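FOR IMMEDIATE RELEASE — Wed 8 October

Monddale toy sorting day is back. Doors at 10, Otach hall, up to 90 families.

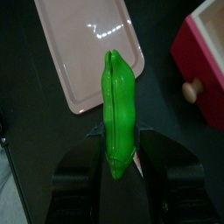
Play food is the focus this year. Bring what's been sitting at the bottom of the bin — clean please, lids and trays too. Loose pieces like the green pea pod get matched to a set and boxed. Small drawer units welcome, knobs on if posible.
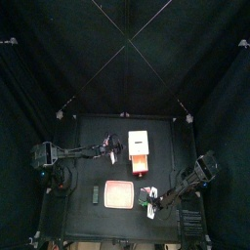

Boxed sets go out in March. Last year 153 sets, goal now is 600.

"Pieces missing is fine, just bring it," says organizer Skye Gunn.

Press contact: Macarena Pastor, Monddale.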